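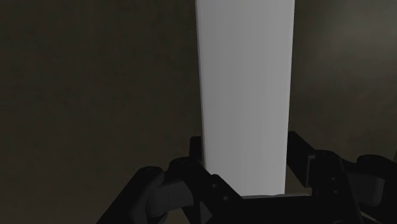

图3 仿真环境中夹爪附近视角的渲染图,白色长条物体位于两指之间。

4.2 近距离视角下的抓取判定

在前一节中,我们说明了Sarkura仿真环境的场景生成方法。本节讨论一个比较具体的问题:当夹爪附近的相机离物体很近时,策略网络怎样判断物体已经处于可以闭合手指的位置。

图3给出这样的观测。白色物体的上端超出了视野,下端又被手指的部件遮挡,因此从单独一张图像不能得到物体的完整长度。物体表面没有纹理,也没有文字,可以利用的信息主要是左右两条边缘,以及它们和两侧手指的相对位置。在早期的实验里,我们曾经直接用整张图像回归抓取姿态,结果对背景墙面的明暗变化比较敏感。后来我们改为先预测边缘方向,再把该方向与外部视角的特征合并,训练过程变得稳定了许多。

需要指出,近距离图像中物体与手指的接触关系是不容易确定的。两者在图像上重叠,并不等于在物理上已经接触。所以我们没有用图像本身作为接触的标签,而是从物理引擎读取接触力,并且要求接触连续保持16个仿真步以上,才记为有效接触。

4.3 外部视角与任务设置

外部视角用来提供物体在支撑面上的大致位置。本文的支撑面选择沙发,不是常见的桌面。选择沙发有两个考虑:第一,靠垫会对相机造成遮挡;第二,深色的坐垫与浅色物体对比很强,可以单独检验几何因素的影响,而减少分割误差带来的干扰。机械臂采用Franka Emika的模型,安装在沙发旁边的平台上,需要越过坐垫的边缘完成抓取。
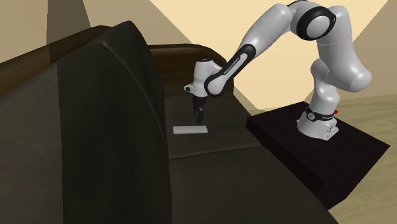 本页最后修改:2020年11月21日 星期六

图中手指略微张开,停在白色长条物体右端的上方不远处。物体平放在后侧坐垫上,方向接近水平,稍有偏斜。画面左侧较高的靠垫遮住了它后面的区域,如果物体的初始位置落在那里,外部视角就不能提供有效的信息,策略只能依靠夹爪附近的视角来搜索。

训练数据由Prevham规划器自动产生,一共保留954条成功轨迹。对每条轨迹,物体的初始位置和朝向在坐垫的可达范围内随机采样,墙面颜色和光照强度也随机改变。另外我们准备了342个没有在训练中出现的初始状态,用于测试。所有方法使用同一组初始状态和同一个随机种子,以保证比较是公平的。

我们比较了三种输入方式:只用外部视角,只用夹爪附近视角,以及两者合并。合并输入的成功率约为88%,高于另外两种方式。只用外部视角时,失败多数发生在最后的下降阶段,手指往往偏向物体的一端,闭合以后物体发生转动并滑出。只用夹爪附近视角时,失败多数发生在接近阶段,机械臂在坐垫上方来回移动,直到超过时间限制。这两类失败的原因不同,这也说明两个视角的信息有互补的作用。

对于抓取点偏离物体中心的情况,我们又做了一次人工检查。检查工作由Kalkidan Demissie在8月完成。结果显示,偏离本身不一定导致失败,当手指的闭合方向与物体的长边接近垂直时,抓取端部仍然可以把物体提起。但是如果方向误差较大,物体在提起以后容易倾斜,对后面的放置任务有不利影响。

本节方法还有一些限制。坐垫在仿真中作为刚体处理,没有考虑受压以后的变形,所以手指与坐垫接触时的力可能比真实情况更大。另外,物体的形状只有长条一种,对于圆形或者柔软的物体,边缘方向的定义需要重新考虑。我们在Karkon测试集上的初步尝试将在第5节中给出。

© Ezeani 研究组 版权所有 | 联系我们 | 返回顶部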